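Clastside Wall Hooks

Notes and files for the small things kept on adhesive hooks above the work table at Clastside. Maintained by Pramila Nigam.

What is covered

The set has 274 entries. Each one gives the item, the type of hook and how the item hangs. Power strips are listed by the slot they hang from and the socket types on the face. Hooks are listed by the picture on their card, as that is what people call them here. The fish hook is under F. 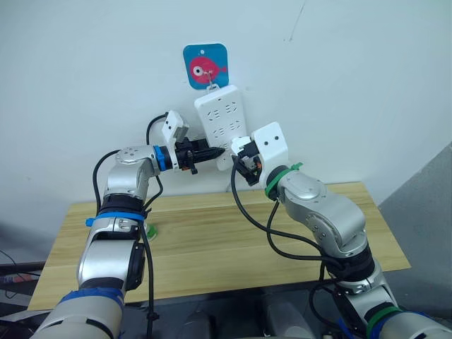

Weights are in grams. Anything over 600 is left out and belongs on the shelf list. Items between 300 and 600 have a second line for the wall surface.

Known gaps

Cable lengths are missing for 2 entries. Spellings of colours have not been checked.

Changes

May 1, 2023: hook names merged with the old Tukard list. Corrections to Sushil Garg.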